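How do I press the pleats back into a silk skirt?

Dragica Janevski
Hello, all you lovely people! I have a long pleated skirt from a little designer shop in Osdale, bought in 2000 (yes, I keep everything), and the folds have gone soft at the hem. Is there any saving it?

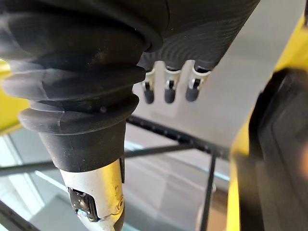

Rounded folds in black rubber

Verena Gasser
Oh, I feel for you! Baste each pleat down with silk thread first, then press on low through a cotton cloth, and go slowly, a few at a time.
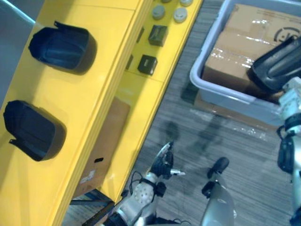 Leave the basting in overnight, too, and hang it by the waistband. My mother did all her Sunday skirts like this and they were a joy.

Sun-ja Sun
dry cleaner. Mine charged 16 dollars, but do ask first if they take silk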